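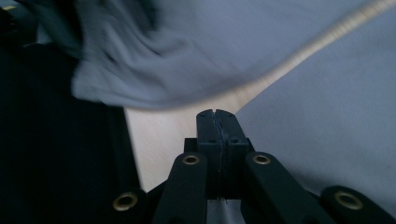
We use cookies to improve this site. Accept or manage settings.

How to fold a big soft blanket alone?
Posted in November by Cletus Nakamura

Hello all. I have one big gray-blue blanket, very soft, and every evening I try to fold it by myself. The corners escape from my hands and the edges are never together. My arms are too short for this size. I do not have a second person at home before 10 pm. Is there a method for one person? It must go on a narrow shelf.

Otis Pruitt
Do not hold it in the air. Put it flat on the bed and pull out the wrinkles with your palm. Take 2 corners from one short side and walk with them to the other short side. Now smooth again, then fold in three the long way. After this you can roll it from one end - for a narrow shelf I find the roll is better than a square. If the bed is too small, the floor is also good, but sweep first.

Firurlow
I just throw mine in the basket, works fine

Cletus Nakamura
Thank you Otis, I tried on the bed and the corners stay where I put them. The roll is still a little thick in the middle. Maybe I must press out more air before I start to roll. I will try again tomorrow with the door of the closet open, so I can measure the shelf.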